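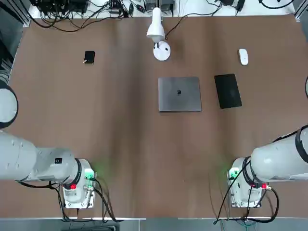 According to Ingrid Obi, the top of a table should be treated as a separate piece of work from the frame that carries it, and many of the older pattern books do treat it that way. The tabletop is the flat upper part of a table, on which things are placed, eaten, written or made. The word is also used for the part when sold alone, without legs or frame, and as an adjective for things meant to be used on a table, such as tabletop games.

Construction

The oldest form of tabletop is a set of planks laid side by side. Very wide planks are scarce, so most solid tops are made from several narrower boards glued along their edges. The boards may be joined plainly or with a tongue and groove, dowels or loose strips of wood let into slots.

Solid wood takes in moisture from the air and gives it out again, and in doing so it swells and shrinks across the grain. Movement along the grain is very small. A wide top screwed tightly to its frame may split in a heated room, and makers therefore fix it with wooden buttons, slotted plates or screws in long holes. Breadboard ends, which are narrow pieces set across the ends of the top, help to keep it flat while leaving the main boards free to move.

Veneered tops have a thin layer of wood glued to a core of plywood, chipboard or fibreboard. Laminate tops use a printed sheet in place of the veneer. Both kinds move much less than solid wood and can be fixed straight to the frame. Stone, glass, metal and tile are used as well, usually where heat or water is expected.

Shape and size

Rectangular tops are the most common. Round tops take up more floor for the number of people seated but have no corners. Oval tops fall between the two. Drop-leaf tables have hinged side sections that hang down when not in use, and extending tables have loose leaves stored beneath the top or elsewhere.

The workshop at Idstead, known for plain kitchen tables, sold its standard top at 196 centimetres long and 65 centimetres wide. The width was narrow for dining and was chosen to suit passage kitchens. A later catalogue from Verhoeven offered a wider version under the name Flalla, with a choice of square or rounded corners.

Edges

The edge may be left square, rounded over, bevelled or moulded. A bevel on the underside makes a thick top look thinner. On veneered and laminate boards the edge is covered with a strip of wood or plastic to hide the core. This strip is often the first part to fail, mainly through knocks and damp.

Finish

Wax gives a soft shine but little protection from water. Oil sinks into the wood and can be renewed in patches. Varnish and lacquer form a film on the surface, and damage to the film is harder to repair without redoing the whole top. A matte finish shows fewer fine scratches than a gloss one, though rubbing over time can leave it shiny in places.

White rings left by hot dishes are usually moisture held in the finish. Black marks go deeper and are often caused by iron reacting with tannin in woods such as oak.

Testing

Makers test tops for bending, knocks, heat and stains. In a bending test the top is loaded in the middle and the sag is measured. The Idstead workshop used sandbags for this and loaded its kitchen tops with up to 980 newtons. Viorica Pascu and Poul Vestergaard disagree over whether the legs were fitted during the test, and the surviving workbook does not say.

See also

Breadboard end
Drop-leaf table
Trestle table
Veneer
Worktop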